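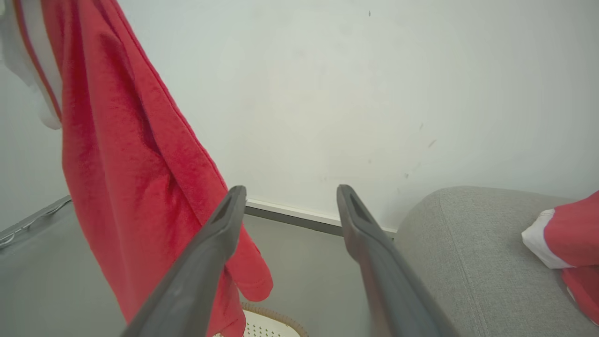

My contract with Pultow was for counting. I sat on a plastic chair in the building at Clilthorpe, with a notebook and a pencil, and each time the machine tried to put a piece of clothing in the basket I wrote one line. Yes, no, or partly. When we reached 1,000 lines, the people in the office at Utov would decide if the machine was ready to live in a house with a family. In the last week we had only the red clothes. One piece would be hanging in its long folds and another lying on the grey sofa with its white cuff to the side, and the two dark fingers stood open with nothing between them, and I waited with my pencil above the paper.

I must say that I was not neutral. Before this work I was eleven years in a laundry in Berge, and I had folded more sheets than any machine will see. When Wayne Desjardins gave me the job, he asked what I thought about robots in the home. I told him that a shirt is harder than a car. He laughed, but he wrote it down.

Wayne was the engineer, and he spoke to the machine in a low voice while he worked, as my father spoke to his goats. "Come on, a little to the left," he said. The machine did not hear him, it had no ears. It went to the left sometimes.

"Line 894," I said. "Partly. The sleeve stayed outside."

"Is a sleeve so important?"

"If you close the door of the washing machine on a sleeve, you will learn it."

He drank his coffee. He was a polite man and he did not argue with me about washing.

The machine was slow. I could have filled that basket in the time it needed to lift one arm. But I noticed that I had begun to breathe with it. When the fingers came near the cloth I held my breath, and when they closed on air I let it go, and it was not with pleasure, as in the first weeks. In the first weeks I had been pleased with every no. I had underlined them.

Line 895 was a no. Line 896 was also a no, and Wayne put his head on the desk for a moment.

Then he stood up and changed something on his screen, a small number, he said, for how hard the fingers should press. "Too soft and it falls," he said. "Too hard and it pulls the whole pile."

"With wet things you take from below," I said.

"These are dry."

"With dry things also."

He looked at me for some time. After that he sat down and typed again, longer than before, and I sharpened my pencil although it was sharp.
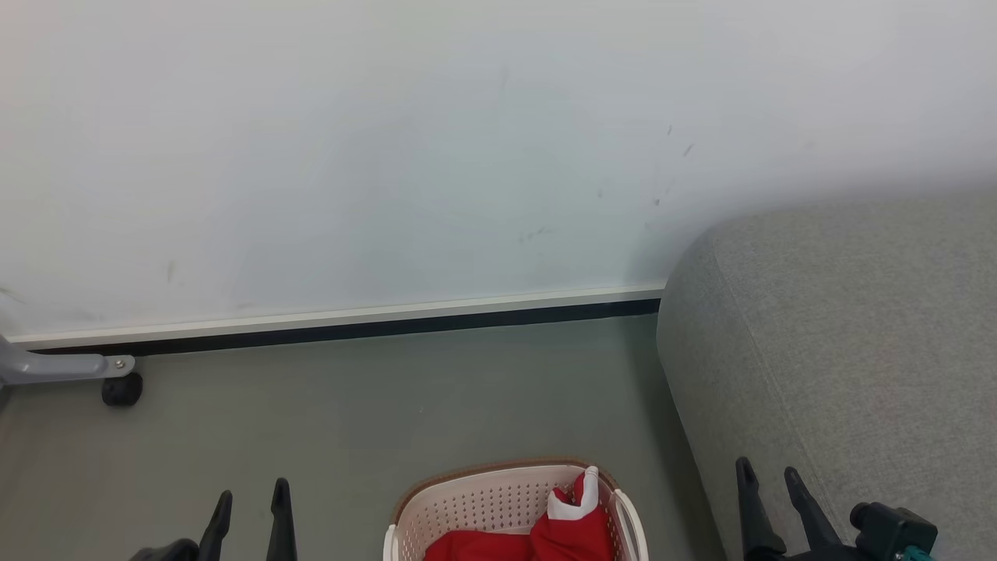
Line 897

It was all inside. I got up from my chair and walked to the basket, and I looked from every side as I used to look when a new girl told me that she had finished. The red cloth was in a heap and the white trim stood up against the inner side. No sleeve was hanging out. I did not touch it.

"Well?" said Wayne.

"Yes," I said, and I wrote it.

"Only yes?"

"There are three words that I can write. You chose them."

He wanted to telephone Utov immediately. I said it was Sunday, and that one good basket is one good basket. In the laundry we did not telephone the owner for it. He put the telephone back in his pocket, but he was smiling so much that I gave him one of my biscuits.

"Tell me the truth," he said. "Would you let it work in your house?"

I thought about my house. I thought about the stairs, and the cupboard which must be kicked at the bottom, and my son's trousers with the coins and the paper handkerchiefs in the pockets. I thought about the blue blouse that must never go with anything. The machine knew one room and one basket. It did not know that red loses its colour. It would put the red clothes and the white shirts together with the same care, and be content.

"Not for the washing," I said. "It may carry the basket for me. My back is not good."

"It can't carry and walk yet."

"Then it may keep me company."

He wrote this down also. I have never learned what he did with the things he wrote down.

We had to continue, for there were 103 lines left. Now the machine was to reach into the full basket and take hold of the clothes again, and this is a different problem, for a heap has no beginning. It put one arm down into the red. I saw that a finger was touching the cloth, and that the other arm stayed up, open, doing nothing, exactly like my cousin at every family dinner. A green light was burning on each of them. 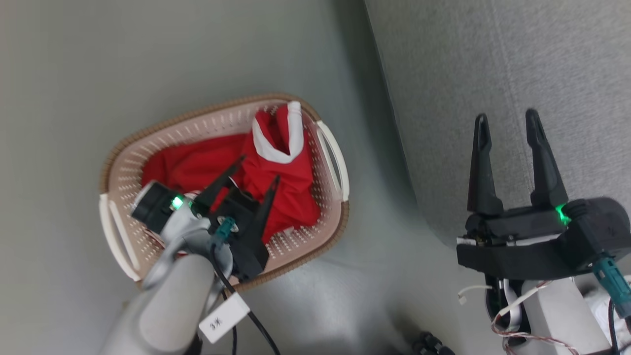

The left gripper at work in the basket, the right one empty.

It stayed so for a long while. Wayne did not speak to it this time. I had the number written already, 898, and beside it a clean space.

"From below," I said. I said it quietly, and it was not to Wayne.

The fingers began to close. I bent forward on my plastic chair until I could see under the fold, and I forgot to hold the pencil, and it rolled away under the desk. Wayne had to find me another one before I could write.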